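De: Tahmineh Azimi
Para: lista de socios y amigos del taller
Asunto: Re: ¿Alguien estuvo en la jornada de puertas abiertas?
Fecha: 9 de marzo de 2025

Estimados todos:

Contesto a la pregunta de Shahab, que copio más abajo. Yo estuve en la demostración de Skostdale desde la apertura hasta la hora de la comida, y les mando dos fotos y mis apuntes. Pido disculpas por adelantado si algún término técnico no es el más usado en español.

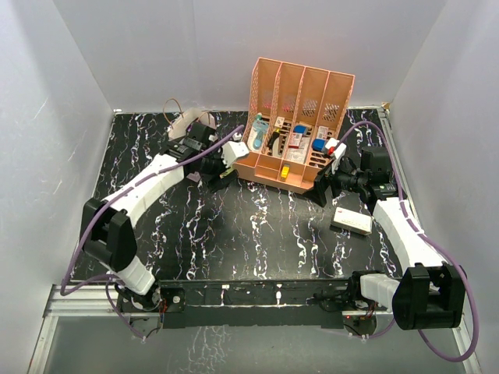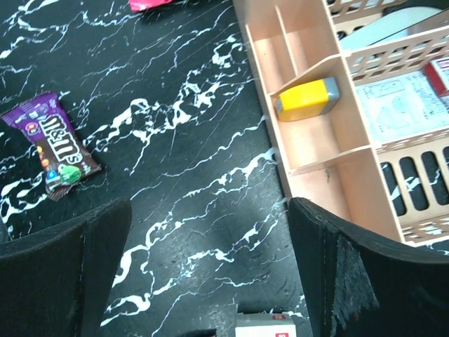
Grupo de Manipulación Robótica · Taller Moradi, sede de Skostdale

> El viernes, Shahab Heydari escribió:
>
> Buenas tardes a la lista. No pude asistir a la jornada y me interesa
> mucho saber qué enseñaron con los brazos. ¿Era un vídeo, como en
> diciembre, o trabajaban delante del público? ¿Y se podía preguntar?
> Estoy pensando en llevar a mis alumnos de segundo a la próxima.
> Gracias, Shahab

Estimado Shahab: trabajaban delante del público. La sala es la 317, al fondo del pasillo, y no es grande. Nos hicieron entrar en turnos, de modo que cada grupo tenía el tiempo suficiente para mirar con calma.

La tarea que eligieron es ordenar objetos pequeños en un organizador de escritorio con compartimentos. Parece poca cosa, pero Mitra Shojaei, que conducía la visita, nos explicó por qué la prefieren a otras más vistosas. Una caja de medicamento tiene aristas y se deja coger bien si la pinza llega paralela a ella. Un paquete de M&M's, en cambio, cambia de forma cuando se aprieta, y el agarre que servía hace un momento ya no sirve. Además, los compartimentos son estrechos y el objeto debe entrar con la inclinación correcta.

En mi turno hubo varios intentos buenos y también algunos fallos. Una caja se quedó atravesada en el borde y hubo que empezar de nuevo. Me gustó que Mitra no lo escondiera: esperó, dejó que lo viéramos y luego comentó qué había pasado con el ángulo. Según ella, llevan grabados unos 3.000 intentos desde diciembre, y los fallidos los guardan igual que los otros.

Sobre tu última pregunta: sí, se podía preguntar, y bastante. Yo quise saber si los dos brazos se reparten el trabajo siempre de la misma manera. Me respondió Golshifteh Jafarzadeh que de momento cada uno atiende sobre todo su lado, y que pasar un objeto de una pinza a la otra es el siguiente ejercicio que quieren preparar. Un señor preguntó por el precio y le contestaron con mucha amabilidad, pero sin ninguna cifra.

Una cosa que mejoraría es el sitio para el público. Desde la segunda fila se veía mal el interior de los compartimentos, y una pantalla al lado ayudaría mucho. Ya se lo dije a Mitra y lo apuntó.

Para tus alumnos, lo más práctico es escribir directamente a Pouran Khosravi, que lleva las visitas de centros. Con un grupo escolar hacen turnos aparte. El autobús 606 para delante de la puerta de Stillholm y desde allí se entra por el patio; la entrada principal estaba cerrada y perdí un buen rato dando la vuelta al edificio.

Si alguien más de la lista asistió por la tarde, le agradecería que contara si llegaron a enseñar otra tarea. Yo tuve que marcharme antes.

Un saludo cordial,
Tahmineh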